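Getting a red wine stain out of a cotton tablecloth?

Posted by Clotilde Pichon, July, Gurnville

Hello everyone! My aunt left me a cotton tablecloth with a drawn-thread border, and at a family lunch a whole glass of red went over one corner (my brother-in-law, waving his arms as usual). I blotted it and put salt on, but then it sat for 2 days while I was away in Irkville. It's a grayish purple now, the size of a saucer. I haven't put it in the machine yet because I'm scared of setting it. Is there any hope?

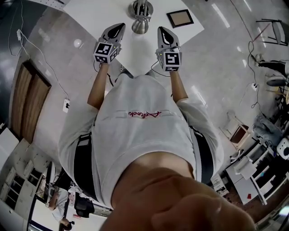 Toon Willems answered that salt is no use once the stain has dried, and that she should brush it out and soak the cloth in cold water overnight before trying anything else. No hot water, no dryer.

Oluwaseun Akande

Just bleach it. Worked on mine.

Monique Sabatier

Oh please don't bleach it, Clotilde, not with a drawn-thread border! Those threads are under strain already and chlorine can eat right through them. Toon is right about the cold soak. After that I'd use oxygen powder, the kind sold for whites, in lukewarm water, and leave it for 8 hours with a plate on top to keep the corner under.
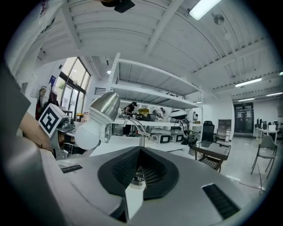 Then rinse it well and look at it in daylight, by a window if you can. If there's still a shadow, do the same again with fresh powder, and don't lose heart, mine took three rounds and my mother's old one took longer. Dry it flat on a towel and only iron when you're sure the mark has gone. If the cloth is colored at all, try a bit of the hem first. Let us know how you get on, I do love those old borders!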